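Murkden Trailer and Hitch
Progress report to our lending partners at the Branon Small Business Fund
Period covered: April through July

Dear friends at the Fund,

It has been a busy few months on the lot, and I have been looking forward to sitting down and telling you how your loan is being put to work. When we last wrote, the new service bays were still a slab and a stack of permits, and I was a good deal more nervous than I let on. I am happy to say that both bays are open, the lifts are in, and the first horse trailer rolled through at seven in the morning with its owner standing beside it and a thermos in his hand.

Sales

We sold 20 trailers in the period, against the 19 we had put in the plan. One over is nothing to throw a parade for, I know, but spring was wet and the hay people held off buying until late, so we were glad to get there. Most of what left the lot was utility and landscape trailers in the middle sizes. The Gala, our enclosed cargo model, did better than I expected with contractors, who like the side door and the extra headroom. The Yule, the heavier flatbed, was slower. We think the price scared folks a little, and we are now stocking it with the plain deck and offering the winch plate and toolbox as add-ons, so that a customer can start with the basic trailer and build up from there.
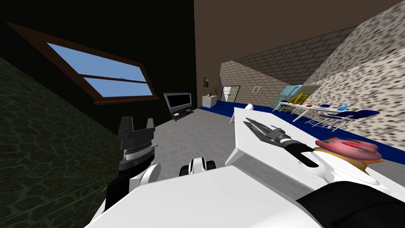 Service and parts

This is where the loan shows most. We wrote 867 service tickets, a large share of them for bearings, brakes and lights, and the wait for an appointment has come down from nearly three weeks to four days. (There were a couple of weeks in June when it crept back up — everybody remembers the boat trailer at the same moment.) The parts counter now keeps couplers, jacks, safety chains and the common axle sizes on the shelf. Before, we were ordering them one at a time and apologizing while we waited.

We did run into trouble with the brake lathe, which arrived with a damaged motor housing and had to go back. The supplier was decent about it and paid the freight both ways, but we lost most of a month and sent drums out to another shop in the meantime. The replacement has been running since the middle of July.

The customer area

You will remember that we set aside a modest part of the budget for a proper place for people to wait, and that we promised not to get carried away.

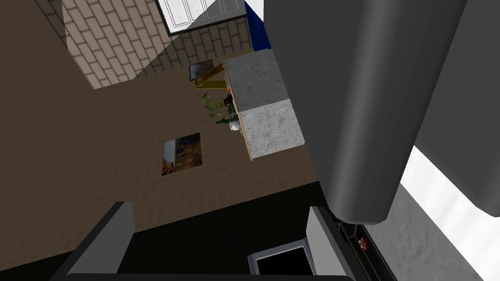 Spending on the customer area is still open, and I would like your thoughts before we place any orders. Our bookkeeper has set aside $3956 for floor, paint and furniture, and we have been going around in circles on the floor in particular. People come in off a gravel lot with mud on their boots, and vinyl would be cheaper, but I keep leaning toward brown square tile with thin, lighter grout lines, the same sort of floor as in the picture, because I believe it would forgive a lot of mud. White cabinets are on the list too, if the money stretches that far, for coffee things and the brochures. If it doesn't, we will put up a couple of shelves and call it good for this year.

Staff

We have hired two technicians, one full time and one who comes in after his classes at the community college. We also moved one of our longtime lot hands into finance and paperwork, where she has turned out to be wonderfully patient with title transfers. Everyone who works under a lift has finished the safety course, and the certificates are in the office whenever you care to look at them.

Repayment

All payments in the period were made on time, and we do not expect to ask for any change to the schedule.

What comes next

Between now and the next report we hope to do the following:

Finish the waiting area, once we have heard from you.
Put up the new sign by the highway entrance (the county has asked for one more drawing).
Start a winter storage program for customers with no room at home.
Reorder the Gala early, before the factory's fall rush.

If any of you are out our way, please do come by. The coffee is on by six-thirty, and I would dearly love to walk you through the bays.

With thanks and warm regards,
The owner and everyone at Murkden Trailer and Hitch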